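Ticket 934: Workstation shuts off without warning
Status: Closed
Opened by: Baltasar Vidal
Handled by: Henrike Diekmann
Category: Desktop hardware / power

Original report

My desktop tower turns itself off two or three times a day. No blue screen, no error, no slow shutdown. It goes black and the fans stop. Most of the time it starts again when I press the button. I was told by the vendor chat at Nulaveo that this is "almost always overheating" and that I should buy their cooler. I would like a second opinion before I spend money on that.

First reply (Henrike)

I'd hold off on the cooler. Overheating is the favorite answer for this complaint, and I've stopped trusting it until I see a temperature reading. Did anyone at Nulaveo ask for one? Please install a temperature logger, let it write to a file every few seconds, and use the computer as you usually do. When it shuts off, send me the file. Also tell me what you were doing at the time, even if it seems unrelated.

Reply from Baltasar

They didn't ask for anything. Log attached. It went off at 10:40 while I was reading email. Then again after lunch while a large spreadsheet was opening. I also ran the Fimix cleanup tool because a forum said it fixes random shutdowns. It said it repaired 400 problems.

Henrike

I've read the log. The processor was at 41 degrees when the machine died during email, and 58 during the spreadsheet. Neither number would make a healthy machine turn itself off, so I don't see how a bigger cooler would help.

As for Fimix, it doesn't say what the 400 problems were. I looked at the report you pasted and most of the lines are leftover shortcuts and browser cache entries. A stale shortcut can't cut the power to a motherboard. Please uninstall it so we aren't chasing two things at once.

Next, the Windows event log. Look for Kernel-Power entries at the times of the shutdowns and send me the details.

Reply from Baltasar

Event 41 each time, bugcheck code 0. I searched for it and every page says something different. Drivers, memory, power supply, the BIOS, a virus.

Henrike

Yes, and those pages mostly copy each other. Event 41 is written on the next start and means Windows did not shut down cleanly. Code 0 means no crash code was recorded. It fits a loss of power, but it doesn't prove one, and I wouldn't replace a part on that alone.

Checks done so far

Wall outlet: moved to a different circuit. Shut off again the same afternoon.

Power strip: removed, tower plugged straight into the wall. No change.

Memory: full test overnight, no errors. I put limited weight on a clean memory test, but it makes memory less likely.

Power cord: swapped for a spare. No change.

Front power button: the switch lead was unplugged from the board after startup. Shut off anyway, so a sticking button is out.

Inside the case

With the outside checks used up, the next job is the power connections. Turn the computer off, switch off the supply at the back, pull the cord, and hold the power button for a few seconds. Lay the tower on its side with the open side up. Working on it upright makes it hard to see whether a plug is seated all the way, and people tend to say "it looked fine" after checking at a bad angle.
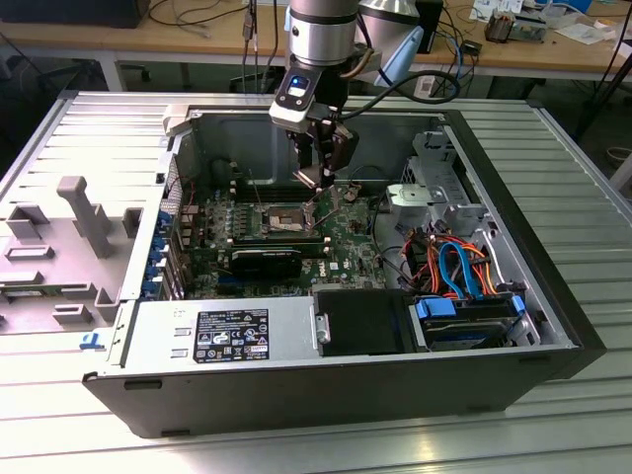 Reseating the power plugs

1. Find the wide 24-pin plug on the motherboard. Press the latch, pull it straight out, look at the pins, and push it back until the latch catches.

2. Do the same with the smaller processor power plug, usually near the top corner of the board. On crowded boards it is easy to miss.

3. Look for brown marks or softened plastic on either plug. If you find any, stop and send me a photo.

4. Leave the processor cooler alone. The temperatures are fine and I don't want a new variable.

Reply from Baltasar

The 24-pin one was solid. The processor plug moved when I touched it and the latch wasn't over the tab. No marks. It clicks now. So that was it?

Henrike

Maybe. A half-seated plug is a good suspect, but I've seen machines behave for a day after someone opened them and then go right back to the old fault. Keep the logger running for 2 weeks before we call it anything. And please don't install anything new in the meantime.

Reply from Baltasar, later

No shutdowns. I had it on every working day, spreadsheet included. Nulaveo wrote again to offer a discount on the cooler.

Closing note (Henrike)

Closing as probable loose processor power plug. "Probable" stays in, as we never reproduced the fault on purpose. The power supply was not tested under load and remains the second suspect. If the shutdowns return, reopen this ticket and attach the new log, and we'll try a known good supply before buying anything.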